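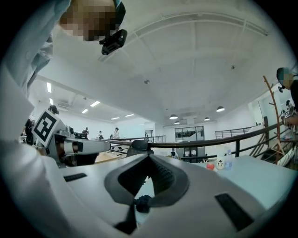 Nullia is a method for collecting robot manipulation data with hand-held grippers in place of a teleoperated arm. It was developed at the Kyriakidis Institute in Jodville by a group led by Danai Tzavaras and was first described in a technical report dated May 8, 2020.

Method

In the Nullia procedure, a person carries out a task while holding a gripper similar in shape to the one fitted on the target robot. Each gripper carries a square black-and-white marker, which allows its position to be estimated from the recorded video. A further camera may be worn on the head to give a wider view of the work area. No robot is needed during recording, and several people may record in the same room.

Tasks in the original study involved common household objects, including cups, balls and water bottles. Participants received a short written instruction and were free to choose their own grasp and path.

Processing

Recordings are first aligned in time across cameras. A filtering step, designed by Stelios Makris, removes segments in which the marker is hidden or blurred for too long to recover the gripper's path. The remaining segments are converted into a sequence of gripper poses and opening widths, which serve as training targets for a control policy.

Results

The first release contained 921 recordings, of which 778 were kept after filtering. Policies were trained on 6 tasks and tested on a fixed arm that had not been used at any point in data collection. The policy met the group's success threshold on 4 of them. The two remaining tasks both required handing an object from one gripper to the other, and most failures occurred at the moment of release.

Limitations

Rekha Bajpai and Kyriaki Spanos later noted that a person can reach poses that a fixed arm cannot, so that some valid recordings have no usable counterpart on the robot. The method also records no contact force. A revised version, Plusto, adds a reach check before training but keeps the same marker layout.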